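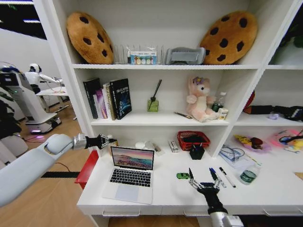
4. Setting up the desk station

By now the base should be charged and you should have both hands bolted on (section 3). If either hand still wobbles at the wrist, go back and fix that first. I once spent a whole afternoon in December blaming the software for a loose screw, and I'd like to save you that.

The desk station is where we teach the Nistor to tidy up. It's a normal shelf-and-desk unit full of normal stuff, and setting it up is mostly a matter of getting the robot to stand in the right spot and look at the right things.

4.1 Parking the robot

1. Drive the base up to the desk in slow mode, with both arms folded. Please don't skip the folding! Elbows stick out farther than you think.

2. Square the base to the drawers. I line it up by eye and then let the Altville alignment tool do the last little bit.

3. Lock the base from the pendant and wait for two beeps. One beep means it heard you but hasn't locked yet.

4. Unfold the arms, left one first, and bring both hands up until they're just clear of the desk.

CAUTION: Keep one of your own hands near the stop button any time the arms are unfolding. Keep the other one off the desk.

4.2 Laying out the desk

5. Open the laptop and leave the screen on. The head camera adjusts its exposure to whatever is bright in front of it, so a screen that wakes up halfway through a run will spoil your readings.

6. Put the small things out in front: the green toy car, the blue-capped and black-capped pens, whatever else is on your task sheet. They don't need to be neat. Leif Lundgren likes everything parallel and I don't, and the Nistor copes with both of us.

7. Leave the cookie cushions on the top shelf, one at each end. Amik's matching software uses them as landmarks, and if you borrow one for your chair (I know how tempting it is) the shelf won't register.

8. Step back, open the head camera view on the pendant, and look for the whole desktop and both hands. If you're missing a drawer handle, tilt the head down 3 degrees and look again. 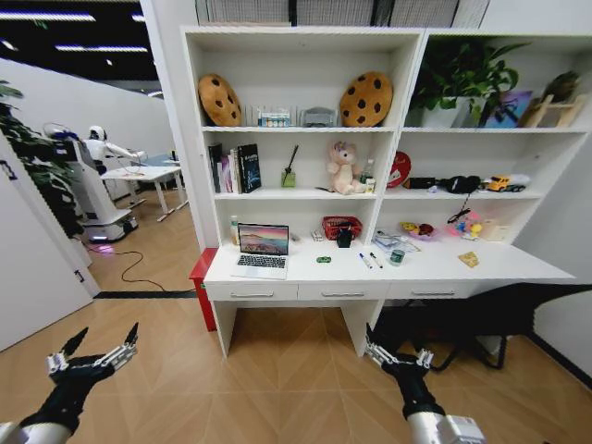 4.3 Checking the hands

9. Run "Hand check" from the Service menu. Each hand opens and closes a few times, which takes 11 seconds, and then the pendant shows a number for each side. Anything under 134 is fine.

10. If a number comes up high, power the arm down, wipe the finger joints with a dry cloth and run the check again. Still high? Write it in the log and call Tuva Dalen at the Moscombe workshop before you pick anything up.

NOTE: Don't oil the finger joints. I know they look like they want it. Oil collects lint from the cushions, and then you get to do section 7, which is long.

11. Save the station under a new name. The pendant will happily overwrite the old one without asking.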